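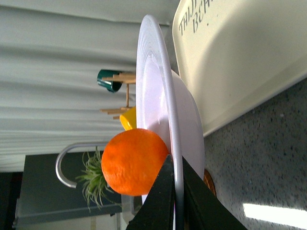

Omid Salehi wrote: Does the food-contact rule apply to the fingers only, or to everything mounted past the wrist? The Cumeo checklist says "gripper surfaces" and stops there. I'd love one answer we can all work from.

Aurora Baptista replied: Great question, and I'm so glad it got a ticket! Treat everything past the wrist as in scope. A finger that goes near a plate rim or a piece of fruit gets the same wipe-down as a kitchen tool, and so does the housing behind it. I've changed the wording in section 2 of the checklist.

Status: open
Component: Pirkance tabletop cell
Rule: clean before contact, inspect before motion

Omid Salehi wrote: Perfect, thanks. Next one is clearance. The planner lets a finger travel low over an open container as long as it doesn't touch. Are we fine with that when there's ice in it? 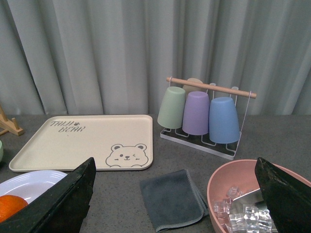
Right fingertip over the rim of the pink bowl, cloth between the fingers.

Aurora Baptista replied: I'd like us to be stricter — open food gets a keep-out zone of 100 mm above the rim, except when the task is to reach into it. Please log that exception by task name. Scoops count as part of the bowl.

Omid Salehi wrote: Added as a zone in Mfaume and reloaded. It rejected 3 of the old paths on the first dry run, which made my day (those were the ones I never liked). Rewriting them now.

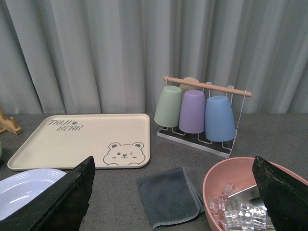 Skalteck, Sunday, September 18, 2022

Finger pads are the last item. Look at the edges before every shift: chips and rough spots hold residue, and a wipe won't reach all of it. Chipped pads come off and go in the reject bin, even if they still grip beautifully. Spares are in drawer 2.

Aurora Baptista changed status to: waiting on pad order
Next review: October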